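Home Forums Workshop & Kit New Posts Search Log in

Budget for a second arm — Zastden or Vorel?

tallowfen
May 28, 2021
Need opinions quick, form has to go in before July. We've got 15k for kit and I want a second arm so we can do two-handed jobs. Quotes so far: Zastden, decent gripper, nothing else in the box. Vorel, dearer but stand and cables included. Also thinking of putting a bit aside for simulator time so we can try jobs before anything gets bolted down. Anyone done that? Worth it or money down the drain?

grubscrew_40
Had the Zastden for 3 years. Arm is fine. Fingers are not. Pads go shiny and then everything thin slides out. Budget for spares, they're 165 a set and you WILL get through them.

tallowfen
165 a set?? Ok thats not in my sums at all

marshlight
Skip the simulator imo. Spent a whole spring on one, looked lovely, then the real thing dropped every third part. Buy the arm, learn on the arm.

pellow
Disagree with marshlight. Sim won't tell you about grip, no. Will tell you about reach, and whether two arms can share a worktop without clouting each other. We'd have ordered the wrong mount without it. Rekness do a short licence, ask them, don't buy the full year.

marshlight
Reach you can do with a tape measure and a bit of card

pellow
One arm, sure. Two arms with wrists turning — good luck with your card

grubscrew_40
What are you picking up anyway? Makes a big difference. Blocks, anything will do. Thin or bent stuff is where cheap fingers fall down.

tallowfen
Thin stuff mostly. Sticks, slats, that sort of thing. Been on the Rekness trial since last night, got this far:

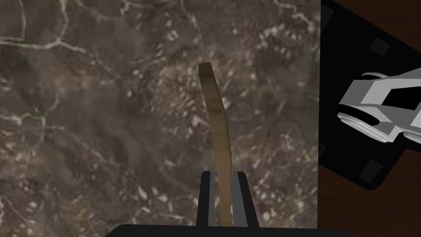
Still undecided on finger width. Narrow ones get into tight gaps but I'm worried about twist on anything long. Rantala do a wider pair that fits the Vorel, no idea about the Zastden. Would rather sort that before I commit to either arm tbh.

grubscrew_40
Rantala wide ones do fit Zastden, you need the adaptor plate. Allow up to 40 for it. Mine took ages to come.

pellow
Wide for anything long. And check the payload with the plate on, not just the arm figure off the sheet — caught us out

marshlight
Still say get real fingers on a real stick first. Can't you borrow one? Vorel lent us a demo arm for a fortnight, only paid the carriage.

tallowfen
Didn't know they did loans, will ring them. So list is now arm, stand, two sets of fingers, plate if its the Zastden, short Rekness licence. Leaning Vorel just for the stand. Does anyone know if their cables are long enough to run under a bench? Quote dosn't say

pellow
Ours weren't. Ask for the long ones when you order, they swapped ours but it was a faff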